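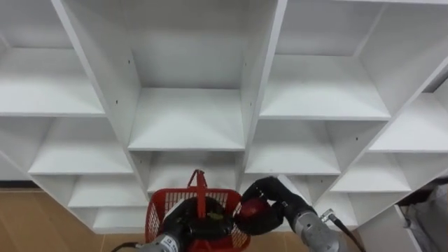
Figure 3. A red mesh basket with an apple at its rim, in front of white open shelving.

4.2 Place of storage and the discarding of fruit

In the previous section we have looked at how often the households buy fruit. We now turn to the place where the fruit is kept between the purchase and the eating. The literature on household food waste gives much attention to the refrigerator, and less to the open places of the home, such as a bowl on the table, a basket on a shelf or a bag which stays on the floor of the corridor. In our material these open places are common, and for apples and citrus they are the usual choice in both towns.

The questionnaire was answered by 913 households in Zellham and Skatside. From these, a smaller group agreed to keep a diary for five weeks, beginning in March, and they wrote down each time when fruit was thrown away, together with the reason and the last place where it was kept. After the removal of double entries, 1302 entries remained. The coding was done by Danai Papadakis and Thodoris Zervas, who worked separately and then compared their lists. Where they did not agree, the entry was read again by the first author. Most of the disagreements concerned the word "cupboard", which some participants used also for shelves without doors.

We divide the places into three groups: cold storage, closed storage at room temperature, and open storage at room temperature. Figure 3 is an illustration of the third group. The division is simple, and it hides some differences which the participants themselves consider important. For example, several of them wrote that a basket on a high shelf is "the same as a drawer", as they do not look into it when they pass. Konstantinidis, in his comments to an early draft, proposed that height should be a separate variable. We agree with this, but the diary form did not ask for the height, and we could not add it afterwards.

The reason most often given for throwing away fruit from closed storage was that it had been forgotten. For open storage the entries speak more often about soft spots, insects and too much sun from a window. It would be a mistake to conclude from this that open storage leads to less waste. Households which keep fruit in the open also buy it in smaller amounts, and they visit the shop more frequently (see Section 4.1). When the amount bought is taken into account, the difference between the two groups becomes small, and in Skatside it can no longer be seen.

A second matter is the mixing of kinds. Participants in Zellham often kept apples and bananas together, and a number of them knew that the apples make the bananas ripen faster. They continued to do so for reasons of space. One participant wrote: "I have one basket, so everything goes in the one basket." Similar answers were given in the interviews which Kalogeropoulos carried out in Filali for the pilot study, although the kitchens there are larger and most have a separate pantry.

The diary has two weaknesses in this part. Peels and cores were sometimes reported as waste and sometimes not, and our instructions were not clear enough on this point. Also, the person who filled in the diary was not always the person who emptied the basket. The second weakness was probably more serious in families with older children, where fruit is taken and thrown away without any record. We return to it in Section 6, where the diaries are compared with the weighing of the bins.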